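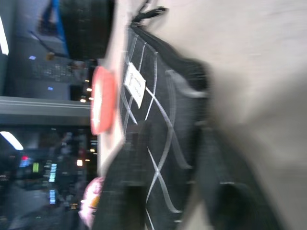 Von Abla Mahasneh
Stand: 30. November 2025 · Rubrik: Reviere und Ankerplätze

Oltotgate (Ankerbucht)

Oltotgate ist eine schmale, nach Südosten offene Ankerbucht auf der Rückseite der Insel Orgate. Unter Seglern heißt sie meistens nur »die Olto«, und ich muss gleich zugeben, dass ich bei diesem Eintrag befangen bin, weil ich dort inzwischen mehr Nächte verbracht habe als in manchem Hotel, für das ich bezahlt habe. Trotzdem versuche ich, hier ordentlich alles aufzuschreiben, was man über die Bucht wissen sollte (und ein bisschen was darüber hinaus).

Lage und Ansteuerung

Die Einfahrt liegt zwischen einem flachen Felsrücken im Norden und der kleinen Insel Montoya im Süden. Von See her sieht man sie erst spät. Bei meinem ersten Besuch bin ich glatt daran vorbeigefahren und habe es erst gemerkt, als die Küste wieder steil wurde! Am besten hält man sich näher an Montoya, dort ist das Wasser tief bis fast ans Ufer. Vor dem nördlichen Felsrücken liegt ein Stein, der bei Hochwasser 2 Meter unter der Oberfläche sitzt und bei Niedrigwasser gerade so herausschaut. An der engsten Stelle ist die Durchfahrt 80 Meter breit, was auf der Karte großzügiger wirkt als vom Cockpit aus.

Ankergrund

Im hinteren Teil liegt man auf Schlick mit etwas Sand, weiter vorn wird es felsig und der Anker rutscht gern. Ich lasse meinen am liebsten dort fallen, wo der Bach aus dem Wald kommt — da hält er beim ersten Versuch. Bei Nordwest ist es herrlich ruhig. Bei Südost sollte man weg sein, dann rollt der Schwell ungebremst herein, und an Schlaf ist nicht zu denken. Platz ist für fünf oder sechs Boote, wenn sich alle ein wenig Mühe geben. 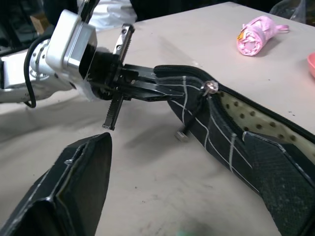
Bei viel Betrieb kann man eine Landleine ausbringen, an der Westseite stehen dafür ein paar kräftige Bäume nah genug am Wasser. Denkt nur daran, dass die Leine mit der Tide mitwandern muss, ich habe meine einmal um halb vier morgens im Schlafanzug nachgelassen.

Geschichte

Am Kopf der Bucht stand früher eine Fischkonservenfabrik, die Drastix. Der Name stammt vom ersten Lastkahn der Gesellschaft, jedenfalls erzählt man es so im Hafen von Orgate; eine schriftliche Quelle habe ich bisher nicht gefunden. In guten Jahren gingen 2.000 Kisten pro Saison hinaus. Übrig sind Pfähle, ein rostiger Kessel und ein Stück Mauer, auf dem man wunderbar frühstücken kann. Die Pfähle stehen weiter draußen, als man denkt, also mit dem Beiboot bitte langsam.

Landgang

Ein Pfad führt vom Kessel am Bach entlang zu einem kleinen See, 20 Minuten mit festen Schuhen, mit Sandalen deutlich länger (fragt nicht). Im Mai ist der untere Teil oft überschwemmt. Das Seewasser ist braun vom Moor, aber zum Baden herrlich, und wer Glück hat, sieht auf dem Rückweg Otter zwischen den Pfählen.

Versorgung

Gibt es keine. Diesel, Trinkwasser und Brot bekommt man im Hafen von Orgate auf der anderen Inselseite. Funkempfang ist im hinteren Teil der Bucht schlecht, für den Wetterbericht fahre ich mit dem Beiboot bis auf Höhe von Montoya hinaus.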